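Henitz Opens the Stinar Room, a Bright New Space for Packing and Sorting in Baltum

BALTUM, August – Henitz is delighted to announce the opening of the Stinar Room, a shared workroom for anyone who needs a clean, well-lit surface to sort, wrap and pack their things. The room is on the ground floor of the Lü building, next to the side entrance, and it opens to the public this month.

The Stinar Room has 11 work places, each with its own stretch of white tabletop. The white was an easy choice: small parts show up on it, and so does dust, which matters when you are about to wrap something with a pale surface. We tried darker tops during the spring and kept losing black cord ends on them. The new tops are smooth and matte, and they wipe down in a minute.

We had flat, awkward items in mind from the start. Display boards, framed panels, sample cases, folders with straps and handles – all the pieces that never fit on a kitchen table and end up leaning in a hallway until somebody trips over them! Visitors who came to our trial sessions brought plenty of these, and what they asked for most was room to lay a thing down, turn it over and let the strap hang free while they decided how to fold it away. So the tables are deep, and there is a walkway on both long sides.

Also in the room:

Wall racks for boards and panels waiting their turn
A cutting station with paper and wrapping sheets on rolls
Drawers of labels, tape and soft ties, free to use
2 rolling carts for getting heavier loads to the door

Over 16 local groups and small workshops have already asked for regular times, from a puppet theater to a choir with a great many music stands. We are thrilled by that response, and we have kept the afternoons open for people who just want to drop in.

"We wanted a room where you can spread everything out and see what you have," the Henitz team said. "People come in with a heap and get very absorbed in it. It is a lovely thing to watch."

The Stinar Room opens at 9 a.m. Drop-in hours begin at 1 p.m. and no booking is needed for them. Groups can reserve tables at the Henitz front desk, where a list of the available packing supplies can be picked up too.
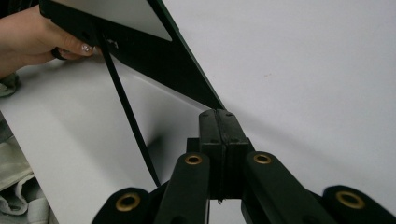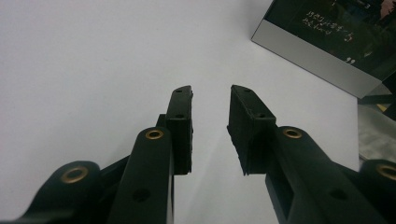 At work in the Stinar Room: a black-bordered board and a thin strap (first picture), and a white tabletop (second picture).

Press contact: Henitz, Lü building, Baltum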